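**Monday, lab notebook, table 2 – sorting project**

Came in at 9:40. Atif Gondal was already here and had started the computer, so we lost less time than last week. Both arms did the homing without errors. Left arm still makes the small clicking noise in joint 3 when it goes up from rest. I wrote it on the list again, it is the same click as in February.

Plan for today: continue with office items. The task for the student demo is to sort the items from the table into three bins at the far side. Both arms should work, and each one should take what is nearer to it. If an item is in the middle, the right arm has priority. We decided this rule last month only because it was easy to program, and I am still not sure it is the best one.

Settings at start:

- policy: Stollo, checkpoint 3205
- gripper speed: 72 percent
- both wrist offsets as in the file from last session
- log folder: `office_sort/b`

I tried first the newer checkpoint that Atif trained over the weekend, but the left arm hesitated above every item and then went back to rest. We looked at the log together and found that the left gripper values were saved with the opposite sign in part of the data. So the policy learned that open is closed, at least sometimes. Atif will clean the data and train again. For today we returned to 3205, it is older but the signs are correct.

The first hour was single items only. Stapler is good now. The robot comes from the side, closes, lifts, waits a short moment and goes to the bin. The waiting is from our demonstrations, because when we teleoperate we all stop there to look if the item is held well. Domański group had the same thing in their report and they cut these pauses out of the recordings. I would like to try this too, but on a copy of the data.

Staple removers are much worse. They are small, they have a strange shape, and the result depends a lot on the side from which the fingers arrive. When the fingers press on the jaws, the thing closes a little and jumps away. When they come on the back part, it is fine. In the recordings I think we were not careful about this, each operator did it in his own way. Atif does it always from the back, I do it from where the arm already is. We should write one rule and follow it.

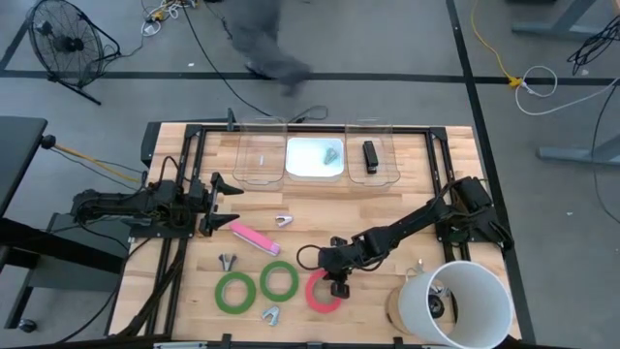

Tape rings are the other subject. There are two ways to take a ring: one finger inside the hole and one outside, or both fingers outside, over the full diameter. The second way needs the gripper almost completely open, and then a small error in position is enough to push the ring down on the table. The first way is safer but the policy mixes the two. Sometimes it starts with one and changes its mind halfway down, and then it lands with a fingertip on top of the tape. I stopped it by hand when this happened, I don't want to bend the fingertips again. The spare set from Fomura is the last one that we have.

I think the mixing is from the data too. Of the 197 episodes with rings, I did my part with a finger inside, and the students in the morning group did mostly the other way. It was never written in the instructions which one to use. My mistake, I made the instructions.

Rings of different color made no difference that I could notice. Same for the staple removers, the color is not the problem, the direction is.

After lunch we did mixed layouts, everything on the table at the same time. Some notes from this part, not in order:

- When both arms want to go to the bins together, the left one waits. This is correct, but it waits too long. The timeout is 2000 ms and I think half would be enough. Did not change it today.
- Items close to each other are a problem when one of them is long. The gripper goes for the small one and touches the long one with the outside of the finger.
- The cylinder container was too wide for one gripper in the way we tried. Atif thinks it can be taken by the rim. To try with teleoperation first, slowly.
- The cable bundle of the left arm lies on the rails near the corner. Must be tied before the next session – the students will stand on that side.

Camera calibration I checked only one time, after lunch. It was good, the marker error was inside the limit. Atif says we should do it also at the end of the day, to know if something moved in between. He is right, but today I forgot it and the computer was already off.

Talked with Jelum team by phone at 15:30. They want to see the demo with two of our students running it alone, from starting the computer to the end of sorting. I said yes for the sorting, and I asked for more time for the starting part. The start procedure is still only in my head and partly on a paper next to the keyboard. I need to write it properly, with the order of the switches. If the right arm gets power before the left one, the names of the ports are exchanged and the arms do the mirror of each other. It looks funny but it is not safe with a student next to the table.

For next time:

1. Atif: correct the gripper sign, train again, give the checkpoint a clear name.
2. Me: one page of rules for the operators (rings with one finger inside, staple removers from the back).
3. Record new ring episodes with the morning group, only after they read the page.
4. Tie the left cables.
5. Ask Fomura for the price of fingertips, two sets.
6. Write the start procedure and let a student try it while I say nothing.

Logs are copied to the shared disk, except the last run. It stopped in the middle when I pressed the wrong key, and I deleted it.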